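From the Plolberg Public Library Newsletter
Jan 4, 2018

Winter Reading Is Back, and So Is the Long Table

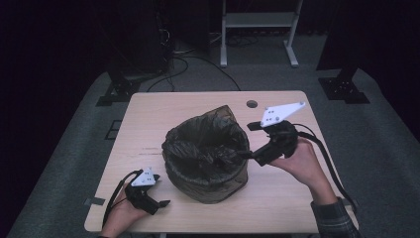

A small bin, lined with a crumpled black bag, on one of our tabletops.

Happy New Year, dear readers! I hope the holidays were kind to you and that you found at least one quiet afternoon with a book and a blanket (I managed one and a half, which for December in my house is a very good score). The building has been lively since we opened again, and I have a good many things to tell you, so pour yourself something warm.

First, the Winter Reading Challenge. We had 221 people sign up last year, adults and children together, and between them they finished 635 books. I would love to see us pass both of those numbers this time around. The rules have hardly changed. You pick up a card at the front desk, you fill in a line for every book you finish, and you bring the card back by the end of the challenge for a drawing. Audiobooks count. Cookbooks count if you read them cover to cover, and yes, Yvette Tremblay and I had quite a long talk about that one before we agreed. Picture books count for grownups too, as long as you read them out loud to somebody.

The one new thing is a row on the back of the card called "Somebody Else's Favorite." To fill it, ask a friend, a neighbor or one of us at the desk for a book they love, and read it even if it isn't the sort of thing you would usually take home. Mine came from Leanne Furnival in the children's room, who handed me a very thick novel about a lighthouse keeper's family. I was doubtful for the first 14 pages and then I stayed up far too late.

Now, the long table. Many of you asked where it went when the reading room was painted, and I am happy to say it is back under the north windows, along with the good lamps. It is still first come, first served. Please do feel free to spread out your papers there, but if you need a place to talk or to take a phone call, the two small study rooms at the end of the hall are better for that – just ask for a key. Study rooms can be booked for up to 2 hours at a time, and longer if no one is waiting.

Our Tuesday-night knitters, as they still call themselves even though they stopped meeting on Tuesdays ages ago, would like me to say that beginners are very welcome. Hildegard Lenz has needles and yarn to lend, and she is as patient a teacher as you could ask for. They are working through a big pile of hats and mittens for the coat closet at Stemance House, and any color will do.

For those of you who love family history, Inger Ásgeirsdóttir will be giving her talk on reading old letters again this winter. It filled up so quickly last time that people were sitting on the step stools! She will cover faded ink, odd spellings and those maddening folks who wrote across the page in both directions to save paper. Bring a letter of your own if you have one, or a copy of it if the real one is fragile. Please sign up at the desk so that we can put out enough chairs.

A few smaller bits before I let you go. The book drop on the Drirkine Street side sticks when it is very cold, so give the handle a firm pull, or come on in and say hello instead. Large print has moved one aisle over and now sits beside the mysteries. We are also still looking for the second disc of a Danish film set that went home with somebody in the fall. If it is in your player, there is no fine and there will be no questions, only thanks.

Stay warm, be careful on the front steps, and come see us soon.

Jarrah Tipoki
Reader Services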